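Before You Sign for the Arm, Price the Fingers

25/04/2025
By Fares Zein

When our workshop decided to buy its first robot arm, I was the person who had to write the budget. We make cushion inserts and seat pads, so almost everything we touch is soft. I had bought sewing machines before and I believed that a robot would be a similar purchase. You compare the prices, you choose, you pay, and it stands on the floor and works. My first budget had one line in it.

The second version had many more lines, and I would like to describe how it grew, for readers who are at the same point now.

We asked for offers from two suppliers, Loment and Grabner. Loment sent a price for the arm alone. Grabner sent a price for the arm with a gripper, a wrist camera and one day of training, and for this reason it looked much more expensive. I almost threw it away. Only when I wrote both offers again on the same sheet, item by item, did I see that the difference was $173. My advice is to make this sheet yourself and to leave an empty box where a supplier has not given a price. The empty boxes are your questions for the next phone call.

The gripper needed more thought than the arm. A hard gripper that holds a metal part very well can leave a mark in foam, or it can push the piece away before it closes. Foam also bends. A strip that was flat in the morning can have a fold in it after lunch, and then the place where you wanted to pick it is no longer where you expected. We asked for flexible fingers, and we asked to try them with our own material before we paid.
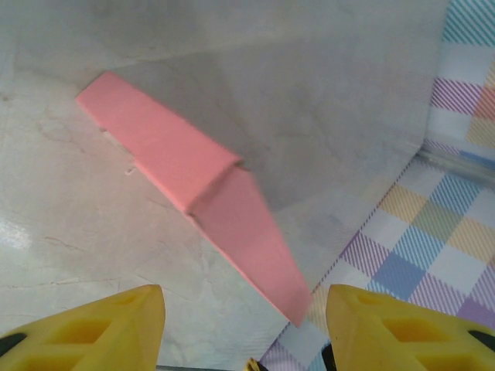 The trial set from Ovo cost us $1000, and they agreed to take this amount off the final price if we ordered before the end of September. Please ask for such an agreement in writing. In our case the salesman changed in the middle of the talks, and the new one had never heard of it. The letter saved us a long discussion.

Then there are the costs that are not in any catalog. Our table had to be replaced by a heavier one. The electrician came twice. We bought the Oltum software license for one year, and I forgot that the second year must be paid also. Spare fingers are cheap for one pair, but they are a wearing part and they belong in the yearly budget, next to the needles and the blades. Altogether these small things came to $2857, and in my first plan they were zero.

I also did not plan for people's time. Someone has to stay with the machine during the first weeks, to teach it the positions and to correct them when the material changes. For us this was one of our best cutters, and her normal work had to be done by somebody else. I now write these hours as a cost, with the real wage.

If I did it again, I would spend longer on the trial and less time on the brochures. I would bring the worst pieces we have, the bent ones and the ones with uneven edges, and I would ask the supplier to run the same test with those. We are preparing a second station at the moment, and the box of bad pieces is already standing beside my desk.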